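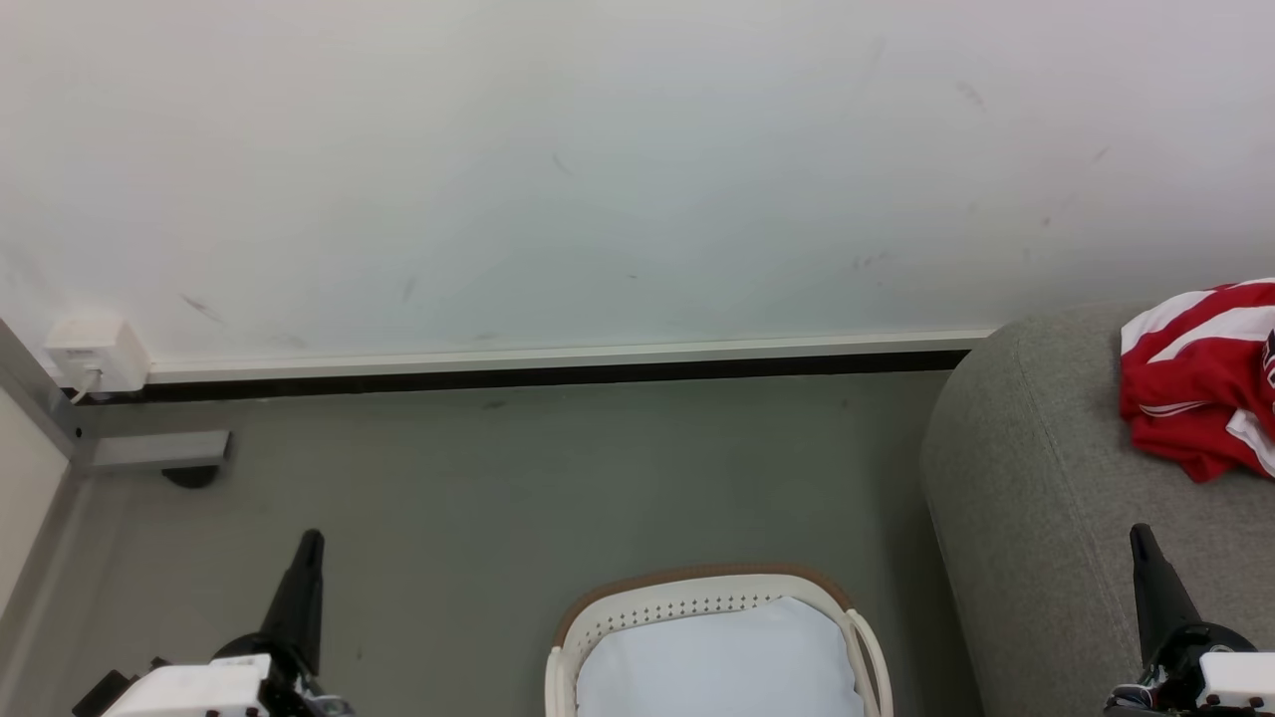

Scuffed wall, white skirting, one cable.

Handrails, and where they stop

I have been meaning to write up the handrails at Drornbridge station since September, when the new steps on the east side opened. The steps are good. The treads are deep, the risers are even, and the nosings have a strip of contrast that can be read in poor light. The rails are a different matter, and most of what is wrong with them happens in the last arm's length at either end.

A handrail on a public stair has two jobs. It steadies the person who is already on the steps, and it tells the person arriving that steps are coming. The first job is done by the long sloping part. The second is done by the extension, the short level piece that carries on past the top and bottom step. If the extension is missing, someone who leans on the rail has to let go while one foot is still on the stair. If it is there but stops in an open end, it catches sleeves and bag straps.

At Drornbridge the top extension is level and a good length. The bottom one has been cut short to keep clear of a drain cover. The drawings, which were on display in the library while the scheme was out for comment, show the drain on the other side of the landing. I assume it moved during the works and the rail was trimmed on site to suit. The cut end has a flat cap with a fairly sharp edge.

I went back with a tape and walked the whole route from the platform to the bus stops. There are 83 steps in all, counting both flights of the footbridge, and the rail is interrupted in 3 places. Two of the breaks are at doors and can't be avoided. The third is at a lamp column, and could have been avoided by moving the rail a hand's width towards the wall.
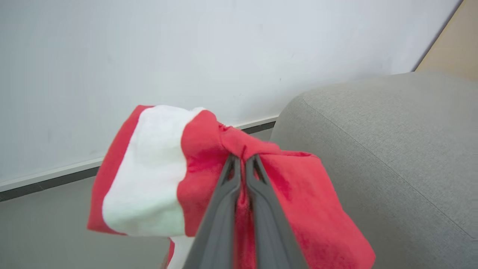 The other thing worth measuring is the gap between the rail and the wall. Too narrow and knuckles scrape, too wide and a forearm can slip behind it in a fall. On the footbridge the gap is consistent. On the new steps it varies, as the brackets are all one length and the wall is not flat. This is a common fault. The bracket is chosen from a catalogue at a stage when the wall is a straight line on a drawing, and after that there is no budget for a second size.

Bracket position matters too. A bracket that comes in from the side blocks the fingers, so the hand has to lift and land again each time it passes one. A bracket that comes up from underneath lets the hand slide the whole way. Drornbridge has the second sort on the bridge and the first sort on the new steps. I timed nothing and make no claim about speed, but going down with my eyes shut (an empty stair, early morning) I noticed every side bracket and none of the lower ones.

Angelica Tiongson wrote to me after my post on bench heights to ask about material. She finds steel rails unusable in January without gloves and slippery with them. She is right on both counts. Bare steel takes heat from the hand quickly. A nylon sleeve or a timber rail is slower to do so and gives better grip, at the cost of more upkeep. The timber rail on the river stairs at Nostell has been oiled often enough to stay smooth, and is the most comfortable one I know. It is also thinner than most, and slightly oval. People tend to specify round tube out of habit, and a slightly flattened section is easier to hold for anyone with a weak grip.

Ívar Hallgrímsson disagrees with me about oval sections. His view is that they make the joints expensive and that the money is better spent on a second rail at a lower height, for children and wheelchair users on ramps. I would rather have both, though if the choice were forced I think he would win. The lower rail at Drornbridge exists on the ramp and is missing on the steps.

I sent a note of all this to the council, with measurements, on April 17, 2024. It asks for the bottom extension to be returned to the wall in a curve, which would clear the drain and remove the open end in one go, and for the bracket at the lamp column to be looked at. The reply so far is a reference number ending in 363.

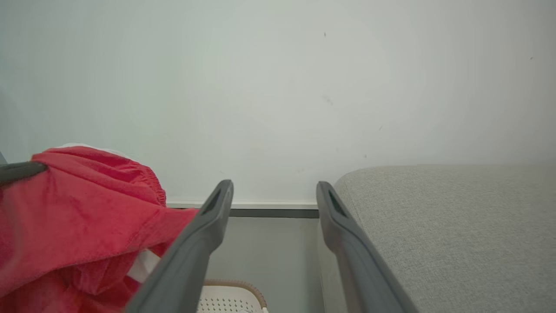

Measuring a rail yourself

Take a tape, a small spirit level and a notebook. Measure height from the front edge of the tread straight up to the top of the rail, at the first step, the middle and the last. Measure the diameter with callipers if you have them, or wrap a strip of paper round the rail and divide by pi. Note the wall gap at each bracket and again between brackets. Write down which hand you were using, as rails on one side only are a good deal less use than they look on plan.

I will do the ramp next.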